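21/11/2022 - squad builder workshop, notes

Right, picking this up from where I left it, which was halfway through the rating maths and in a bad mood. The squad builder tool still tells people they need an 85 squad when an 84 will do, and I've finally found out why. The game rounds the squad average in its own odd way, and we were rounding every card first and then the total. Silly mistake, mine from September. Fixed now, I think!

Ran the new version against all 574 cards in the test club. It got the Kirkach challenge right first time (that's the one that wants a single league and no loans) and then fell over on Maurya, which asks for three nations and at least one rare gold. It kept picking the same left back twice. Same player, two different versions of the card, and the game won't have that in one squad. So there's a check for it now, a bit ugly, but it works and the solve still finishes in 8 seconds on the old laptop.

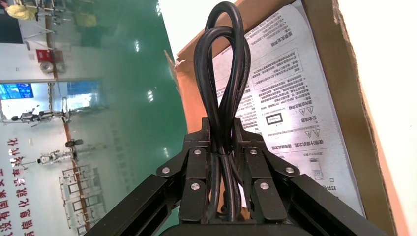
Pricing next. I want the tool to treat untradeable cards as free, or nearly free, because most of us would happily burn a spare 83 that's been sitting in the club for weeks. But set the price to nothing and it starts throwing your best untradeables at rubbish challenges. It offered up my 88 keeper for a pack worth around 200 coins, thank you very much. I've tried a minimum value that climbs with the rating and that feels about right. The bit I can't get straight is chains, where one challenge pays out a card you need for the next one. At the moment it solves each on its own and the whole lot ends up looped back on itself like that black power cord, and I have to pull it apart by hand. Probably needs a pass that looks at the whole chain before it picks anybody. Not tonight though.

Chemistry: left alone. Still wrong for managers. If you're using the Pristier build, don't trust the manager league bonus, it's adding it twice for subs who shouldn't get it at all.

Serkberg upgrade, if anyone fancies it: I did it 10 times with the new build, all from club stock, and came away with one walkout (a centre back with the turning circle of a bus, but still!). Squads it suggested are saved in the shared folder, the older ones have "old rounding" in the name so please leave those be, I'm comparing against them.

To do: chain pass, manager bonus, and make the position change cards show up in the cost, they're missing completely.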